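From: Yesenia Maldonado
To: plerkerside-bench
Subject: Re: Fixture plate on the slotted table

On Monday Palacios wrote:
> The socket plate has been moved again and the drawing still shows
> the old position. Can somebody say which slots it is meant to sit
> over, and whether the rail at the back counts as the datum? I have
> 13 of the blue parts to try before the end of the week and would
> like to do them all against the same edge.

The rail is the datum. Measure from its front face, at both ends of the plate. The rail has a groove along its length and it is easy to catch the rule in it, which I suspect is how we ended up with the last set of figures.

Slots: the drawing is wrong and I will reissue it. Until then, use sheet 7 of the Uridell notes, which has the plate drawn square to the slots and gives 29 mm from rail to plate. Tighten the clamps a little at a time, going from corner to corner, then measure again. The plate creeps if one side is done up first.

On the parts themselves, keep them upright on the way in. The opening in the socket is rectangular, so a part that has turned slightly will sit on the rim and feel as though it has gone home. Check by eye from the side. If it stops short, take it out and start again – pressing harder marks the blue ones.

The batch marked 1461 should be kept apart. Bument have not confirmed the end dimensions and I do not want those results mixed in with yours.

The cables behind the table are still to be tied up. Please leave them off the ribbed surface in the meantime, as they get under the plate.

Yesenia
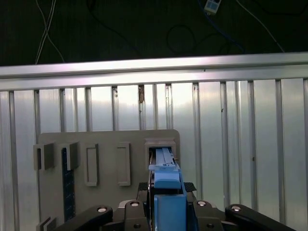
Palacios: Thanks, that settles the datum. Does the 29 mm go to the edge of the plate or to the near wall of the socket? Sheet 7 can be read either way on my copy.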